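Zisex Wrist Recording Kit
Gripper and camera set for collecting demonstrations 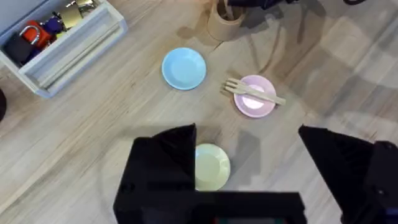 Wrist camera view during a tableware session: pastel plates, two wooden forks and the storage tray at upper left.

Product code: 1139
Status: In stock, ships from our Kostamov warehouse
Made by: Vesine

Overview

The Zisex kit is for labs and small teams that need to record a lot of short manipulation examples and train a policy on them. It bolts to the end of an arm you already own. You get a two-finger gripper, a small colour camera that sits at the wrist, the cable set and the recording software. An operator drives the arm through a task, presses the pedal to finish, and the episode is saved with video, joint positions and gripper opening on one clock.

The camera keeps both fingers in view. We get asked about this often, usually by people who would like a clearer look at the table. Leave it where it is for your first dataset. The fingers do hide part of whatever is close to them, and in the picture the yellow-green plate is partly behind one. The learning system will meet the same blind spot when it runs on its own, so it should be in the training examples too.

What's in the box

Two-finger gripper, black, with one pair of angular finger pads
Wrist camera and bracket
Camera cable and gripper cable
Foot pedal
Adapter plate (choose your arm at checkout)
Hex keys and spare fasteners
Licence card for Nolte recorder, 2 seats

The arm, computer, plates, forks and padlocks are not included. Any household items will do.

Recording software

Nolte recorder runs on an ordinary Linux desktop. Each session is a folder, and each episode in it has a task label, an operator name and a keep or discard flag. You can change the flag later without touching the video. Episodes can be trimmed at the start and end — handy when the operator waits a few seconds before moving.

The licence allows up to 3000 episodes per project. Larger projects need the site licence, sold separately under code 196.

Setting up a session

Mount the adapter plate first, then the gripper, then the camera bracket. Run the cables along the arm with some slack at the wrist and turn the last joint through its full range by hand before powering up.

Choose a work surface the arm can reach all over. A floor is fine. Pale boards and pale plates are a fair test for a vision system, and so are glare and shadow. Overhead lights will put a bright spot on a glossy dish, and the gripper throws its own shadow wherever it goes. Record under the lighting you plan to run in, and do some episodes at another time of day.

Move things between episodes. Swap the plates around, turn the forks, stack them, pull them apart. Leave other objects nearby that have no part in the task. If every episode starts from the same layout, the policy tends to learn the layout.

Keep task labels short and use the same wording each time. "Put fork on blue plate" and "fork to blue plate" will be stored as separate tasks unless you merge them.

Known limits

Thin, flat items such as wooden forks are harder to pick up from a hard surface than from a mat. Order the narrow finger pads if these are most of your work.

The camera has fixed focus. Objects right between the pads may look soft.

The pedal connector on kits shipped before last December is the older round style. Contact us for a free adapter.

Support

Setup questions go to Negin Dehghan at the Kostamov office. Please include your kit's serial number, the name of your arm and, if the problem is with recorded data, one short episode that shows it. Returns are accepted on unopened kits only. Opened kits are covered for repair under the standard warranty.

Page last updated Thursday, June 6, 2019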